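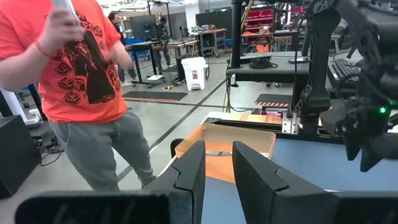

Cleaning and Resetting a Shared Worktable

Filed under: Workshop basics
Written by Revathi Achari. Checked by Gopinath Kulkarni. Last revised in May.

This procedure covers a flat, sealed tabletop on a metal or wood frame, used by more than one person for light assembly, cutting, gluing and sorting. It does not cover bare wood, oiled wood, or any surface with live wiring fixed to it that cannot be switched off. For bare wood see the page on scraping and oiling.

The method was written for the Esstead benches in the long room. They have a pale painted top, and fine dirt shows on them sooner than on a dark one. It works on any sealed top of similar size.

What you need

A bucket that holds at least 3 liters
2,000 ml of lukewarm water
7 ml of mild dish liquid, without bleach or scent beads
4 cotton or microfiber cloths in one strong color
A shallow tray with low walls, cardboard or plastic
A soft brush, 1 inch wide
A plastic scraper with a straight edge
Masking tape and a marker

Do not use a melamine sponge on a painted top. It leaves a dull patch that shows under side light and can't be polished out.

Step 1. Clear the top

Switch off and unplug anything powered that is standing on the table. Move loose cables off the floor on the side where you will be working, or coil them under the bench.

Put all small parts in the tray. A shallow tray is better than a bin here, as the contents stay in one layer and can be checked without tipping them out. Keep the tray on a second surface until step 6. If parts belong to an unfinished job, put a strip of tape on the tray wall and write the owner's name and the job on it.

Clamps and brackets bolted to the edge stay in place. Removing them changes their alignment, and most of the dirt around them can be reached with the brush.

Step 2. Dry pass

Brush along the rails first, then around the feet of each bracket, always toward the open tabletop. Follow with a dry cloth, pulled in straight overlapping strokes from the back edge to the front. Collect the debris at the front edge with a piece of stiff paper.

Skipping the dry pass is the usual cause of scratches. Metal swarf and glass fiber dust stick to a wet cloth and get dragged across the paint.

Step 3. Lift glue and tape residue

Hold the plastic scraper at a low angle and push, with no sideways movement. Old masking tape comes up more easily if a damp cloth is laid over it for five minutes. Hot glue should be left until it is fully cold, when it usually pops off in one piece.

Residue that will not move can be treated with Jesis citrus remover. Put it on the cloth, wipe a test area near a back corner, and wait ten minutes before going on. Narayanan Menon reports that it softened the paint on one of the older tops after a long soak, so do not pour it directly on the surface.

Step 4. Wet pass

Mix the dish liquid into the water. Wring the second cloth until it no longer drips. Wipe in the same direction as the dry pass and refold to a clean face after every four strokes. Rinse the cloth when all faces are used.

Keep water away from the joint between the top and the frame. The edge of the board is often unsealed there, and it swells.

Step 5. Rinse and dry

Repeat with the third cloth and plain water, then dry with the fourth. Soap film is hard to see on a pale surface. Crouch and look along the top toward a window or lamp; film shows as a gray smear. 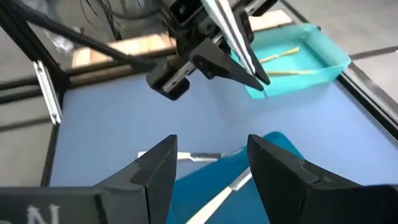

Used cloths should come off the table before the last check, and they should be lifted straight up and shaken over the tray. A cloth left in a heap covers more of the surface than people expect, and flat items slide under it. The bright blue one on the pale top is easy enough to find, but the two flat white strips with it are only partly in view, one behind the cloth and one running at an angle toward the near side. Strips like these get carried off to the wash if the cloth is simply scooped up. Return anything found this way to the tray and not to the bench.

Wash cloths at 60 degrees C without fabric softener – softener leaves a coating that smears on the next use. Cloths that have touched solvent go in the lidded metal bin and are not washed.

Step 6. Reset

Wait until the top is dry to the back of the hand. Put the tray back near the front edge, where it can be reached without leaning over the work. Leave the area in front of any bracket or clamp free. Reconnect power last.

Note the time on the sheet at the end of the row. Perrine Rey collects the sheets and reorders supplies from them, so write down a cloth that has worn through or a scraper that has chipped.

Larger tops

The Brunis table is 3,050 mm long and cannot be done in one go, as the far end dries before it can be rinsed. Split it at the middle with a line of masking tape. Complete steps 4 and 5 on one half, remove the tape, then do the other. Change the water between halves. Overlap the two areas by a hand's width to avoid a visible line.

Common faults

Streaks after drying: too much dish liquid, or softener in the cloths. Rinse again with plain water.

Lint on the surface: new cotton cloths. Wash them twice before first use.

Sticky feel: citrus remover not rinsed off. Repeat step 4 on that area only.

Gray marks that return along the frame: oxide from uncoated metal. Wipe the metal first and the top second, and don't use the same cloth for both.

Questions about the older painted tops go to Annapurna Fernandes.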